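Teaching by hand, one pitcher at a time

Anatole Vasseur got into robot teaching through a summer job at Femley, and he still talks about it as if he'd started last week. "You pick up the controller and suddenly you have another arm," he says. "I was hooked by lunchtime!"

He now runs demonstrations for Mirach, a kitchen project where people guide a robot through everyday jobs by remote control. An operator works through a task from start to finish, the system records every movement, and those recordings become the lessons. Blenders are his favorite subject — clear plastic is hard for a camera to read, and a pitcher has to sit squarely in its base.

"People rush the last inch," he says. "I tell them to slow down and look through the wrist camera, so they're seeing what the robot will have to go on later." New operators get two practice sessions before anything they do is kept. After that he likes to have seven good runs of a task before changing the layout of the counter.

He doesn't mind a fumble, either. If an operator misses the handle, backs off and tries again, he often keeps the whole thing (he has a folder of favorites). 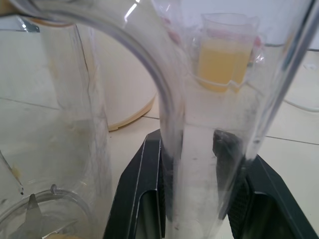

Vasseur has his doubters. Tanguy would sooner guide the arm directly, with both hands on it, and argues that a remote operator never feels how hard the gripper is pushing. "And that's a fair point," Vasseur says. "I'd love to try both on the same blender — we've been talking about it since February."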